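Thread: Worktops, yes or no to speckled granite?
Forum: Kitchens and Cooking > Planning and Refits

sirnville_sue
Evening all. Hope everyone's surviving the leftovers. I've got to give my fitter an answer on worktops in the new year and I'm going round in circles, so please be brutal.

It's a small galley opening onto a dining bit, and we're putting an island in where the old breakfast bar was. Himself wants oak. I want granite, the speckled sort that hides crumbs (I have two teenagers and a toaster). My mum says granite is "very 2005" and that I'll regret it. The quote for the stone is £1,190 fitted, which is more than I wanted to spend but not so much that I've fainted.

Things I care about: putting hot dishes down without hunting for a trivet, not having to oil anything, and it not looking like a bank foyer. Things I don't care about: resale. They can carry me out of this house.

What have you all got and would you have it again?

Posted 27/12/2020

oldbeanpot
Had oak for eight years. Never again. It was gorgeous for one of them. We were told to oil it every few months and we did, religiously, and then we had a baby and we didn't, and the bit round the sink went black. You can sand it out, yes, I know, somebody is about to come along and tell me you can sand it out. I did sand it out. Twice.

ArohaRuddock
You can sand it out!

(Sorry, couldn't resist.) I do love my oak though. It's warm to lean on, it's quiet when you put a mug down, and the scratches don't bother me because the whole kitchen's a bit battered. Granite always feels like eating breakfast on a gravestone to me. Sue, how much time do you spend leaning on your worktops? I reckon I spend half my life leaning on mine with a cuppa, so it matters.

sirnville_sue
Gravestone!! Thanks Aroha, that's in my head forever now. I'm more of a sitter than a leaner.

kashyap_k
Granite here, going on twelve years. It's been fine. It needed sealing when it went in and we've done it perhaps three times after that, takes half an hour with a cloth. Red wine, turmeric, beetroot, all wiped off. Turmeric is the real test in our house, believe me, my mother-in-law had laminate and it was yellow from end to end.

What I'd say is get the overhang sorted before they template it. We wanted to sit at ours and there's nowhere for your knees. My own fault, I signed the drawing.

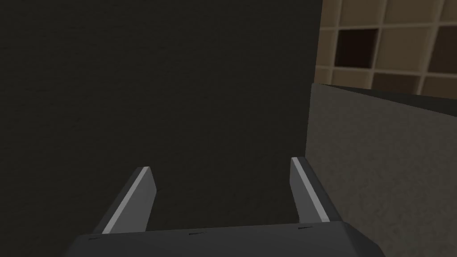 Been messing about with this sort of thing again for my sister's kitchen, so your post came at a good time. She's dead set on pale quartz with white units. I keep telling her it'll look like a dentist's.

oldbeanpot
Quartz doesn't like hot pans though, does it? Ours came with a whole leaflet on that. We've got quartz now (after The Oak Years) and I love it, but I'm a trivet person these days. If Sue wants to chuck a lasagne straight down I'd steer clear.

zimik_baker
I'd be careful chucking a lasagne straight down on granite either. The stone might not mind but I've heard of slabs cracking near the hob cut-out, and the glass dish itself can go if the stone's freezing. Mine's in an unheated back extension and in January it's like ice. Lovely for pastry, rotten for a hot Pyrex. I keep an old wooden board out and that's that.

On the pastry point, I don't see it mentioned enough. If you bake, get the stone. I roll straight onto it, flour everywhere, scrape it down after with a plastic scraper. When we had wood I was forever fishing dough out of the grain.

ArohaRuddock
That's a marble slab for twenty quid and a cupboard to keep it in, not £1,190 of worktop.

zimik_baker
Have you ever tried to lift a marble slab out of a cupboard, though? I did my shoulder in.

sirnville_sue
I don't bake, I heat things up. But noted about the cold, our kitchen's on the north side.

Can I ask about the colour? The sample I've got is a sort of greyish brown with flecks and I'm worried that with dark units underneath it'll be a black hole. The fitter's pushing for dark because he's got the doors in stock. He's called it "walnut effect" in the quote and I'd call it brown.

XimenaM
Ooh, I can help with this one. Ximena Manríquez here, I used to post as ximi before I lost my password. We went dark underneath and speckled on top and I'd do it again, but you have to be grown up about the lighting. We've got a row of spots over the island and it makes all the difference. With just the middle light on it was gloomy as anything.

The other thing is what you put ON it. Dark and speckly eats small stuff. I lose my keys, my glasses, the lid of everything. White crockery looks smashing though, it really sings out.

kashyap_k
Agree with Ximena about white dishes.
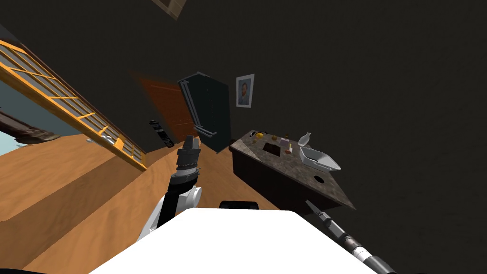 Grey-brown granite on a dark brown base, with a white baking dish on top.

Doesn't look like a black hole to me, Sue. Obviously a render's no substitute for a sample propped up in your own kitchen, but it might give your mum something to argue with.

sirnville_sue
Oh that's dead helpful, thank you! That is more or less my sample and my brown. I quite like it. I'm showing himself after tea.

oldbeanpot
Hmm, I'm going to be the misery and say I find it heavy. I'd put a lighter door under that stone, cream or a soft green. You can always find a home for the walnut effect ones, the fitter just wants them out of his van.

ArohaRuddock
With beanpot on that. Mark the calendar.

lundilach_len
Coming at this from a different angle. How long's the island going to be, and how are they getting the slab in? We had ours done in May and the firm turned up with a single piece that wouldn't go round the bend in the hall. They had to take it away and cut it, so now I've got a seam bang in the middle where I wanted none. Measure your doorways. Ours is 91 cm at the front door, which sounds plenty until there are four blokes and a slab in it.

Also ask what's holding it up. Stone's heavy and my floor needed work underneath that wasn't in the price.

sirnville_sue
Right, just been out in the hall with the tape measure in my slippers. The island top's 122 cm by 80, so it's not a monster, and the floor's concrete. We do have a nasty corner by the stairs. I'll ask him.

lundilach_len
You'll be right with that size then. Ask anyway.

XimenaM
And ask for the offcut! We got a piece 30 cm square out of ours and it lives by the kettle. They'll bin it otherwise.

zimik_baker
Seconded, they charged me nothing for mine.

kashyap_k
Sue, did you say whether you're having sockets in the island? Decide now. We've got an extension lead snaking across the floor every time anyone wants the hand blender.

sirnville_sue
Sockets!! Hadn't thought about it at all. Adding to the list.

So where I've got to: granite yes, gravestone or not. Overhang on the drawing so there's room for knees. Doors still up for debate, I've got a cream sample coming in the post and I'll stand them side by side. Himself says if he can't have an oak worktop he wants an oak chopping board the size of a door, and I've said fine, as long as he's the one oiling it.

ArohaRuddock
Linseed, Sue. Tell him linseed, thin coats, and leave it overnight.

oldbeanpot
Mineral oil. Linseed goes sticky.

ArohaRuddock
It does not go sticky if you wipe off the extra!

oldbeanpot
Starting a new thread for this one, see you over there.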